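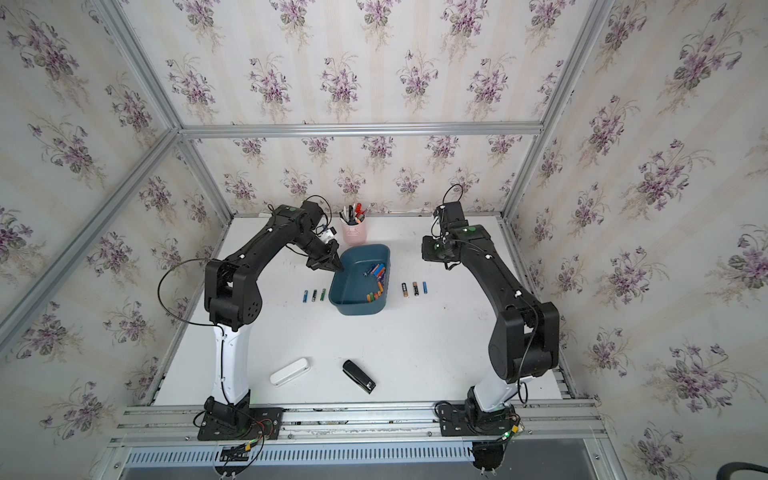
Manee Intarasuk has said that the Srithong was meant to be a training bow, and that the version players know came out of a damage table she filled in wrong and then decided to keep. The Srithong is a legendary longbow in the online action role-playing game Clirnora, developed by Stoner. It was added in the Turkside expansion on September 8, 2023, and is classed as a heavy ranged weapon, although it uses the same ammunition as light bows.

Overview

The Srithong deals 149 damage on a full draw at base level and 498 when fully upgraded, before any bonus from armor or perks. Its draw time is the longest of any bow in the game. An arrow released before the draw is complete does very little damage and has a short range.

The bow cannot be bought, traded or crafted. Each character may own one copy, and a copy that has been dismantled can be reclaimed from the quartermaster in Turkside for a fee in gold. Upgrades are kept when the bow is reclaimed, but any cosmetic skin has to be applied again.

Perks

Every copy has the same two fixed perks. Standing Water increases arrow speed while the player is not moving. Long Memory marks the last enemy hit, and the next full-draw arrow against that enemy ignores shields. The mark disappears if the player swaps weapons, dies or hits a different target.

At launch, Long Memory also applied to teammates' arrows. In group play this allowed a full party to skip the shield phase of most bosses, and the effect was limited to the bow's owner in the first patch after release.

Obtaining the bow

The weapon is the reward for the quest The Ferryman's Debt, which becomes available after the main story of Turkside is finished. The player speaks to the ferryman at the lower docks, collects four bowstrings from enemies in the marsh and brings them to the shrine on the north bank. The bowstrings drop only at night in game time. Players in a group each need their own set, but all members near a defeated enemy can receive a drop from it.

The last step is a fight against the Reed Warden. It must be done alone and takes about 4 minutes with average equipment. Melee weapons are allowed – early guides said otherwise, as the Warden was immune to them in the preview build. Losing the fight does not use up the bowstrings.

Use in play

The Srithong is used mostly against single large enemies. It is a poor choice in crowded areas, where the slow draw leaves the player open and Long Memory is easily lost to a stray hit. Common builds pair it with the Heron armor set, which shortens the draw time after a dodge, and with a short blade for close range.

In player-versus-player matches the bow was at first strong enough to defeat lightly armored characters with one arrow. Its damage against players was lowered the following August, and the draw sound was made louder so that it could be heard through walls. Damage against computer-controlled enemies was left unchanged.

Design

The bow's look was drawn by Waraporn Petchrat, who also designed the marsh enemies in Turkside. Early sketches showed a bow made of driftwood with a lantern hanging from the lower limb. The lantern was dropped when it clipped through the character's leg while crouching, but it can still be seen on the quest icon. The draw sound was recorded from a mooring rope under load.

See also

Heron armor set
Reed Warden
List of Clirnora weapons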